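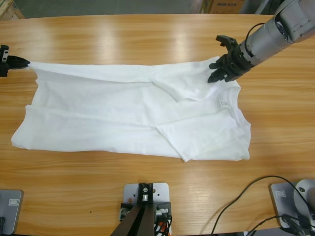 *A T-shirt pulled between the two arms.*

## Working out what a two-arm folding bench will cost you

I get asked about this often enough that I'm writing it down properly (July 20, 2019, so prices will drift). I planned our bench at Plivdale on the back of an envelope and went well over, so please use a spreadsheet!

### Start with the job

Write one sentence saying what the arms have to do. Ours was "fold a T-shirt on a table". Cloth weighs next to nothing, so we didn't need strong arms, and I could cross the dearest half of the Ornska catalogue off straight away. What cloth does need is reach, and two arms that can get at the same bit of table without bashing elbows. Cut the arms' footprints out of cardboard and shuffle them about on your table before you order anything.

### Price the hands separately

Arms are often sold bare. Get a quote for the grippers as a line of their own, and ask what spare fingertips cost while you're at it. I budgeted for one spare set and we were through it by September. Dudek charged us 209 a set, delivery on top, and I now put three sets in every plan I do.

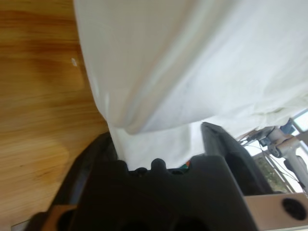
Then there are the cameras. I'd allow for one at each wrist and another looking at the whole table, plus brackets, plus longer cables than you think. Measure the cable run with the arm fully stretched out and then add a bit (I didn't, and had to buy the lot twice).

### The boring lines

These are the ones that sank my envelope:

- mounting plates, and somebody to drill them
- a solid table that won't wobble when both arms move
- cable ties, connectors, power strips
- a pile of plain T-shirts, 16 at the very least
- a computer with enough ports and 32 GB of memory

Put a price next to each one, even if it's a guess. Blank cells have a nasty way of staying blank until the invoice comes.

### Leave some slack

Delivery on our second arm slipped by up to 10 weeks, and we were paying for the room the whole time. I'd ask for a written delivery date from any supplier and get a second quote, if only to have something to wave at the first. Prandatitz knocked a fair bit off once I mentioned we were talking to someone else.
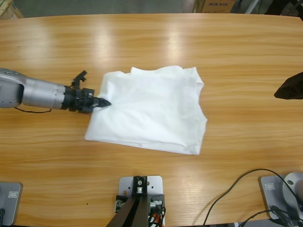 Yolanda Giraldo read a draft of this and told me I'd left out servicing, and that she would put a year of it in the first order, when the supplier still wants your business. Fair point, and it's gone into my spreadsheet as a new row under the grippers. Ask whether the price covers shipping the arm back, too, as that caught us out on the left one.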